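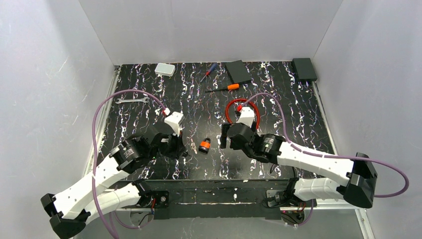

Sealing a secondhand stone countertop, am I doing this in the wrong order?
Posted in Kitchens and Baths by feltden_renter

Hi all, first time posting in this section, I usually hang out over in Gardening. We bought a remnant slab from a salvage yard in Feltden back in June and it's now sitting on top of our old base cabinets, level and glued down, looking pretty good if I say so myself. The yard guy called it marble. My brother-in-law calls it quartzite. The paperwork says "natural stone, dark" and nothing else, so that's no help.

My trouble is with the sealer. I bought a quart of the Ulico penetrating stuff and the can says to apply to a clean, dry surface, wait 8 minutes, wipe off, repeat. I did that. Then I did it again the next evening. Now there are hazy streaks near the sink that look like somebody dragged a greasy rag across it, and water still leaves a dark ring if I leave a glass there through dinner. So it's somehow too much sealer and not enough sealer at the same time??

Things I've tried: warm water and dish soap (nothing), a dry microfiber (a little better, then it came back), and glaring at it. I have not tried vinegar because my mother told me she'd disown me.

Do I strip it all and start over? Or just keep adding coats until the rings stop? The sink side gets used constantly and I can't really close the kitchen for a week. Also, is it a problem that I washed the slab the same morning I sealed it? It felt dry to me.

Thanks in advance. I'll answer whatever I can, but please don't ask me what quarry it came from, I have no idea.

Hnat Sirko

I did floors and counters for a long time before my knees quit, so take this for what it's worth.

The haze is sealer that dried on the surface. Once the pores near the top are full, whatever you don't wipe off just sits there and gets gummy, and a second coat the next day on top of a gummy first coat makes it worse. The good news is that fresh sealer will usually soften old sealer. Put a little on a white rag, rub one streaky patch no bigger than a dinner plate, give it a minute or two, then buff it hard with a dry towel. Swap towels as soon as one starts to drag. If that patch comes up clear, do the rest the same way. If it doesn't, get the solvent cleaner made by the same company as your sealer and follow the can. Open a window.

Now the ring. Yes, I think washing it that morning is your problem. Stone feels dry on top long before it's dry inside, and if there's water in there the sealer has nowhere to go. After you get the haze off, keep the sink side dry for a full day and night (wash dishes in the tub if you have to, my wife and I did that once and we're still married). Then one coat, thin, and set a timer. Wipe it until you think you're being silly about it, and then go over it once more.

As for marble or quartzite, pick a spot that'll be hidden, under where the toaster goes or along the back edge, and put one drop of lemon juice on it for five minutes. Rinse it off. If you've got a dull spot, it's marble or something close to it, and no sealer in the world is going to protect you from salad dressing. Sealer slows down stains. It does nothing for etching, and people mix those up constantly.

Don't keep adding coats. And your mother is right about the vinegar.

pevis_dot

just paint it lol. kidding. my sister had the same streaks and used one of those 3,000 grit pads on a drill and it took the shine right off, so now she has a matte circle next to the faucet. don't do that

Harasym Kitchen Nut

Agree with Hnat on most of it, but I'd wait longer than a day after washing. I gave mine three with a fan going and it was a big difference — the rings quit completely on the first coat. Mine was a really thirsty stone though, so yours may not need it.

Also check the date on the can! Mine had been in the garage two winters and had gone kind of yellow at the bottom.

feltden_renter

Update: buffing worked on the test patch!! Arms are killing me. Lemon drop left a dull spot, so marble it is, and I owe the yard guy an apology. Running the fan tonight and I'll do the thin coat after that.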